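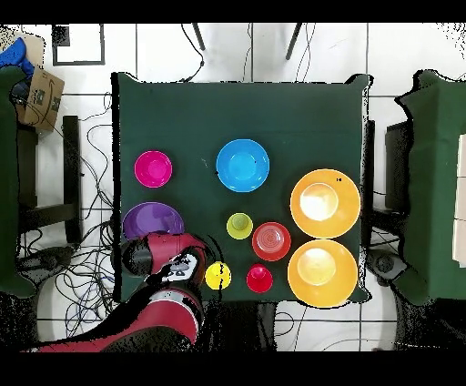

How many times do I have to show the arm a job before it can do it alone?

More than you'd like, and fewer than you fear. For a simple pick and place on a clear table, plan on 81 good showings before you bother with a first training run. If that run is shaky, add more showings in the spots where it fumbles.

That's the question we get most at the Pillham workshop, so I've put it first. The rest of these tips have come together over a couple of winters of teaching arms at kitchen-table scale, and I've tried to put them in the order you'll need them, though I do wander a bit.

Start with bowls and cups. Plastic ones in plain bright colours are lovely for this. They don't chip when you drop them, and you will drop them. You can say "the purple one" across the room and everybody knows which one you mean. A mix of sizes is worth having too, because a hand that has only ever met big orange bowls gets a terrible surprise when it meets a little yellow cup.

Put a cloth down. A dark green one does us very well under bright colours. Bare tabletops throw glare, and they're noisy when the fingers touch down. Pull the cloth tight and clip it underneath, or you'll spend the afternoon dragging the whole tea party toward yourself. Iron it if you're keen. (I'm not.)

Shiny plastic will still bounce light back at you from the inside of a bowl, cloth or no cloth. Close the blinds and use a lamp bounced off the ceiling. If you're using a depth camera, expect ragged black patches around the edges of things. Some of that is simply how those cameras are, so don't lose an evening chasing every last speckle as I did my first July.

Guiding by hand or by remote? Both have their place. Taking hold of the arm and moving it yourself is the quickest way to get the feel of a job, and children pick it up in no time. The trouble is that your own arm and sleeve end up in every recording. For anything you mean to train on, I'd use the remote. Tahmineh Shahbazi disagrees with me on this and gets very nice results by hand, wearing one plain grey glove the whole time, so there you go.

Go slower than feels natural, but don't stop. Long pauses are the worst thing you can teach. If you hang over a bowl for seven seconds wondering which side of the rim to take, the arm will learn to hang there as well, and it will do so with great patience. Decide before you press record. I like to say the move out loud first - "over to the purple, down on the rim, across, let go" - and then do it in one go.

Take a bowl by the rim, with one finger inside and one out. Come straight down for the last little bit. A slanting approach will tip a light cup nearly every time.

Move things around between showings. Swap the magenta and the blue, slide the red cup back from the front edge, turn everything a little. If the bowls sit in the same spots all day, the arm learns the spots and takes no notice of the bowls. Aldo Parisi draws places out of a hat, and I've come round to it.

Keep a few of your mistakes. If you miss a rim and then recover neatly, save that one, as it shows the arm how to get out of trouble. If you miss and knock three others onto the floor, bin it.

Cables! Tape them down or run them behind a table leg, anywhere your feet aren't going. Driving an arm keeps your eyes on the table, and that's exactly when you step back into a loop of cord.

Name your files as you go. I once had 206 recordings called "test" and it took me most of a weekend to sort them. Date, job, which bowl, good or bad. Vesna Vlachou keeps hers in an exercise book with a pencil on a string, and she can find anything faster than I can.

Stop when you're tired. Your last dozen will be sloppy, and the arm can't tell your good work from your bad. An hour at the controls is plenty, then put the kettle on.

If you've got a tip for stacking bowls by remote, do send it in. Mine still go in crooked.

Updated Wednesday, August 26, 2020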